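**Garage shelving: what are you all using? (and is mine worth saving)**

**Posted Tuesday, September 4, 2018**

So we bought a 1959 ranch in Lerkden in March, and the garage came with a ton of old metal shelving from the previous owners. I've been putting off dealing with it all summer. My husband wants to haul every bit of it to the dump and buy the Cenitz wall system, which would run us $689 for the one long wall. I'm cheap and I say we keep what we have, clean it up, and spend the money on the roof like grown-ups.

Things I'm trying to figure out:

- Do perforated uprights from different makers ever fit together?
- Is it dumb to paint over old paint if it's mostly solid?
- Does anybody sort their brackets and odd hardware in trays, or do you just go with coffee cans like my dad did?

I like trays myself. You can see what you've got without dumping it all out.

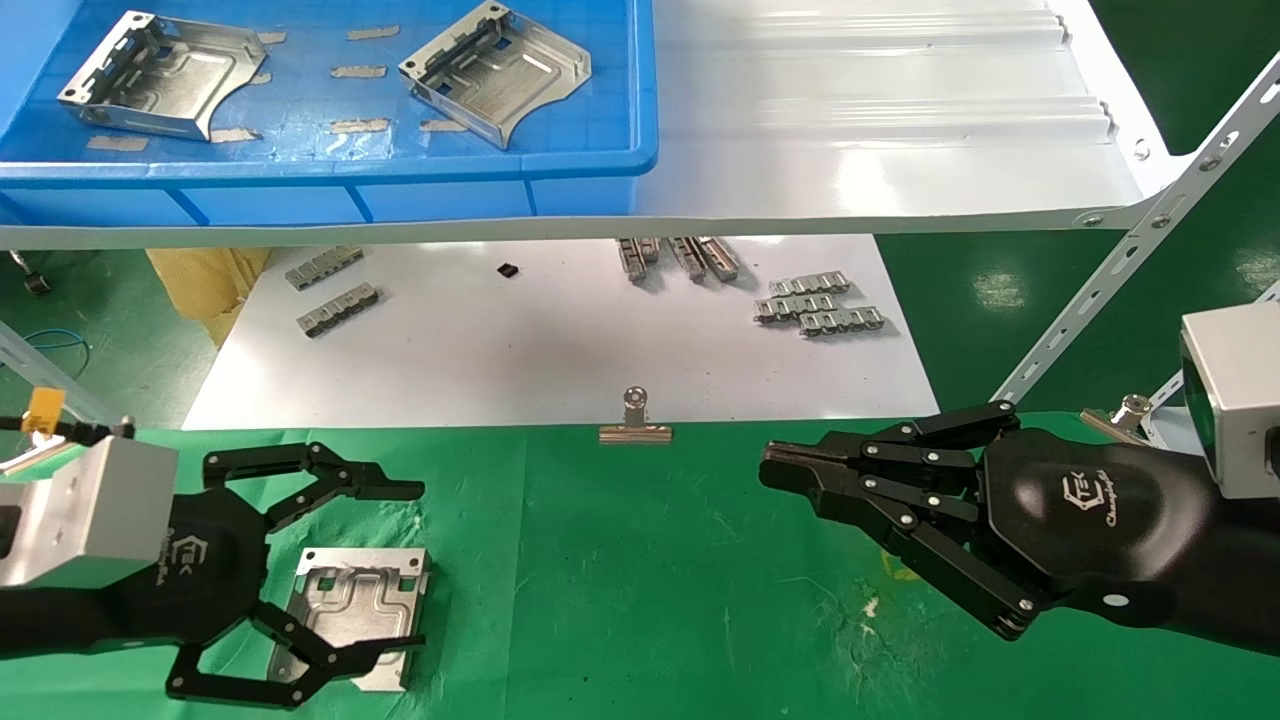
**mudroom_mabel**

I'm leaning pretty hard toward keeping the old stuff, but talk me out of it if I'm wrong! The floor slopes toward the door too, so whatever goes up has to deal with that.

---

**tallpines**

Keep it. Old steel shelving is usually heavier than anything you'll get at the store now. Mine came out of a closed-down shoe shop and it's holding paint, tile, a whole canning setup and my wife's kiln stuff. Never had a problem.

On mixing uprights, sometimes yes, mostly no. The holes look like they line up and then by the fourth one down you're off just enough to make you swear. Take one bracket with you and try it before you pay for anything.

---

**Gus_on_4th**

Going to disagree with tallpines a little. Heavy doesn't mean safe. I had a set of old ones where the clips were worn and a shelf let go with two car batteries on it. Missed my foot by not much.

If it's from the 50s I'd also do a lead test on the paint before you sand anything. The swabs are cheap. And if it does come up positive, don't go dry sanding it in an attached garage with kids around.

The Cenitz system is fine, by the way. We have it in the laundry room. I wouldn't pay $689 for it, but they put it on sale after the holidays.

---

**tallpines**

Worn clips are a clip problem. You buy new clips. I wouldn't throw out a whole wall of steel over that.

Agree on the lead test though, should have said that.

---

**mudroom_mabel**

Oh shoot, I hadn't even thought about lead. Okay, swabs are on the list. No sanding until I know.

I did drag a few things out this weekend to see what we're working with, and it's going slower than I hoped – mostly my own fault, I keep stopping to read the old newspapers they lined the cabinets with.
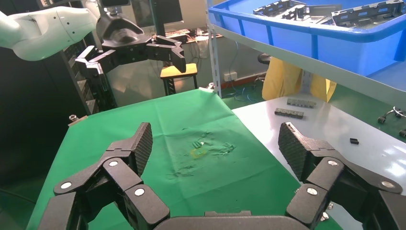 Anyway, the plan for now is to do the short wall first, see how it goes, and then fight about the long wall after that. My husband has agreed to this in writing (on a napkin, but still). If the short wall looks terrible he gets his Cenitz.

Does anybody have a paint they like for metal? The hardware store on Magbanua Road only carries one kind, and the guy there didn't sound too excited about it.

---

**kettlecorn90**

I used Menanel enamel on my porch chairs and on one shelf unit. Goes on nice with a foam roller, but it takes forever to cure. It'll feel dry, you'll set a box on it, and the box is now part of the shelf. Give it a full week, longer if it's humid.

For the sloped floor, get leveling feet. Shims walk around on you.

---

**Gus_on_4th**

Second the leveling feet. And anchor it to the studs, whichever shelving wins.

I still say wait for the sale.

---

**mudroom_mabel**

Do NOT let my husband find this thread, Gus. Getting the swabs tomorrow, will post what they say.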